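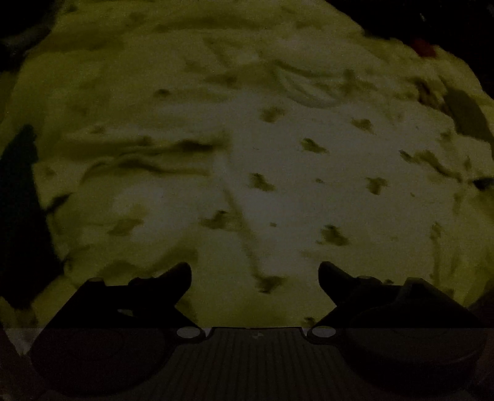 Pale material with dark spots, bunched up.

Spotted and Printed Fabrics: Checking, Washing, Folding
Household notes by Lilibeth Macapagal
Updated July 24, 2021

Light fabric with a scattered dark pattern is harder to look after than plain white. Stains sit among the printed spots and are missed. Mildew in particular can pass for part of the design until the cloth is spread flat. The steps below apply to light cotton and cotton-blend pieces: sheets, covers, throws, table linen. Wool, silk and anything with a coated back need different handling.

1. Identify the spots first

Work near a window. Ceiling bulbs with a warm tint turn pale cloth yellow or green and flatten the difference between ink and dirt. If daylight is not available, use a neutral white lamp held low and to one side.

Turn the cloth over. Surface print is usually fainter on the reverse, and the edges are much the same from one spot to the next. A stain that has soaked through will often look equally dark on both faces. Woven spots show as loose floats or a raised area on the back and can be felt with a fingernail.

Compare spacing. A machine print repeats. Find one group of marks, then look for the same group farther along the length. Marks that never repeat deserve a closer look, although some prints use a repeat longer than a small piece of cloth can show.

Ragged edges prove nothing either way. Many animal and ink-blot prints are drawn that way on purpose.

If doubt remains, press a damp white cotton pad on one mark for a slow count of 10 and lift. Color on the pad means loose dye or soil. A clean pad means the mark is fixed, which rules out fresh dirt but leaves old stains and mildew as possibilities. Smell the cloth. Mildew has a musty odor that survives a long time in a closed cabinet.

2. Sort

Keep light printed pieces separate from plain whites for the first 2 washes. Dark print on a light ground can release dye, and the dye lands on whatever is next to it. After that they can go in with other light colors.

Do not leave spotted cloth bunched up while damp. Deep folds dry last, and the dark print facing the inside of a fold can transfer to the pale ground lying against it. 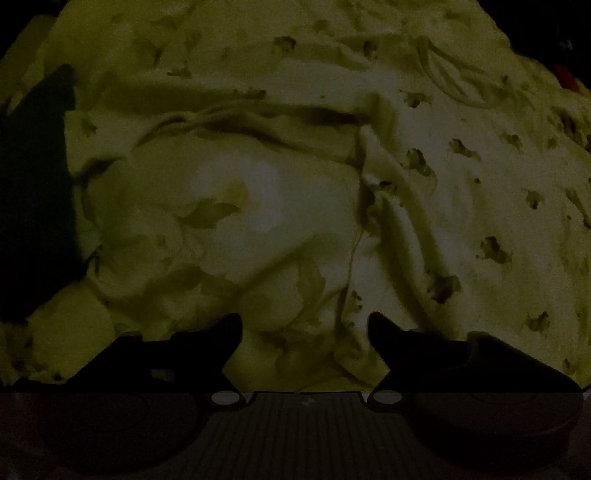
Shake each piece out before it goes in the machine. Creases trap lint and crumbs, and a piece that enters the drum as a ball tends to stay one. Large covers should be fed in loosely, one edge at a time, and never wound around the agitator.

3. Pretreat

Mix 10 ml of plain liquid detergent into 500 ml of cool water. Dab the solution on the stain with a white cloth, working from the outer edge inward. Leave it for a few minutes and rinse. Repeat once if needed.

Do not scrub across a printed spot. Friction lifts surface ink and leaves a gray halo that cannot be washed out.

Faint yellow patches on pale cloth usually come from body oil, old detergent or long storage. Soak in cool water with an oxygen bleach that is labeled safe for colors, at the strength printed on the package. Test a hem first. Chlorine bleach should be kept off printed fabric altogether.

4. Wash and dry

Cool or lukewarm water, gentle cycle, moderate spin. Turn pillowcases and duvet covers inside out. Fill the drum loosely enough that a flat hand fits between the load and the top.

Measure the detergent. Excess is a common cause of stiff hand and dull ground color, and it holds soil between washes. If the rinse water is still cloudy, run a second rinse with nothing added.

Line dry in shade where possible. Direct sun will fade dark print sooner than it harms the pale ground. In a tumble dryer, use low heat and remove the load while the hems are slightly damp.

5. Remove creases

Iron on the reverse. Steam from the hem toward the center and lift the iron between strokes. Dragging it pulls a thin weave off grain and the piece will no longer fold square.

For a throw or loose cover that does not need a sharp finish, hang it over a wide rail, mist with water and smooth by hand. Most shallow wrinkles drop out as it dries. Sharp creases set by heat will not, and need the iron.

6. Fold and store

Fold only when fully dry. Check the thickest seam against the inside of the wrist. If it feels cool, wait.

Fold with the print facing out. Bring the selvages together, smooth toward the fold, and repeat until the piece fits the shelf. Change the fold lines each June if the cloth is rarely used, as fibers weaken along a permanent crease.

Put unbleached paper between printed and plain pieces in long storage. Plastic bags should be avoided. Leave a gap at the back of the shelf for air.

7. Keep a record

A strip of cotton tape stitched inside the hem and marked with the bed or table size saves unfolding later. For patterned pieces I also keep a phone photo of each one laid flat in daylight. When a new mark is suspected, compare against the photo before treating anything.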